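Bresico Household Tasks Program
Second progress report to the Trisholm Fund
Jun 25, 2019

Summary

The proposal asked whether a two-armed machine could take over the small jobs of a home kitchen: clearing a counter, setting a place, putting the fruit away. The short answer at this stage is that it can do some of them in simulation, slowly, provided the kitchen holds still and no one is hungry. The longer answer follows, and the Fund has paid for it, so we have tried to make it worth reading.

Work since the last report

Most of this period went into the simulated kitchen. In October we had one counter and a cup. The counter has since acquired marble, and the objects have acquired textures, weights and a talent for rolling. Hudec, our subcontractor for the object models, delivered the crockery and food set on schedule and the cutlery set not at all. We have therefore become very good at bowls.

We ran 1,565 trials on the counter tasks. A trial counts as a success if the object ends where it was meant to end, upright if it has an upright, and if nothing else on the counter has been moved more than a hand's width. This last condition was added after the first week, when the planner discovered that a crowded counter could be simplified by pushing most of it onto the floor. The planner was, in a narrow sense, correct.

Reaching into a container remains the hardest of the jobs we promised. Picking a thing up from a flat surface is mainly a question of where the fingers go. Once the thing is in a bowl, the rim gets a vote. The wrist has to come in over the side, the fingers have to curl down, and the forearm has to stay clear of whatever is standing nearby. A person does this while talking on the phone.

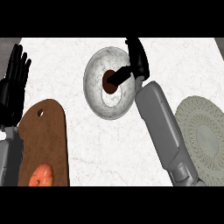
Figure 1. Simulated counter task: the right hand reaching into the bowl, the left hand held open at the far side.

The left arm deserves a word. The budget line for two arms was defended at some length in the proposal, and a reader of the trial logs could fairly ask what the second one has been doing. Mainly it waits. Sharing a job between arms (one steadies the bowl, the other reaches) works in the planner and falls apart on contact, when each arm treats the other as an obstacle and retires politely. We have 40 logged cases of both hands backing away from the same bowl. Fixing this is the first item for the next period.

Results against targets

Move one object from counter to board: target met. The time allowed was 15 seconds and most successful trials come in under it.

Take one object out of a bowl: target not met. The usual failure is a fingertip that touches the object and slides it up the side of the bowl, where it stays until the hand leaves and then comes back down.

Lay a place setting: not started, pending forks.

Wipe the counter: withdrawn, with the Fund's agreement. Our simulated cloth took longer to compute than the real counter would take to clean, even if we went out first to buy the cloth.

The question of real kitchens

We were asked after the first report whether any of this would carry over to actual hardware. We don't know yet. The Zarard test kitchen is booked for the next period, and we have set aside 600 trials there on the two tasks that look ready. We expect the numbers to drop. Simulated fruit has no soft spots and simulated counters are never sticky, and we have not found a polite way to model jam.

Spending

Staff and computing are within budget. Object modeling is under budget for the reason given above, and we would like to carry the balance forward to the next period. Travel was nil. The kitchen is on our own machines and the commute is short.

Plans for the next period

Get the two arms to share a bowl. Change the finger approach so that contact comes from the far side of the object first. Obtain forks, from Hudec or by drawing them ourselves. Begin the Zarard trials once the bowl task succeeds in more than half of the simulated runs, and report the figures whichever way they fall.

One request: the schedule calls for a live demonstration to the trustees at the close of the next period. We would ask that it be held after lunch, and that lunch be prepared by someone else.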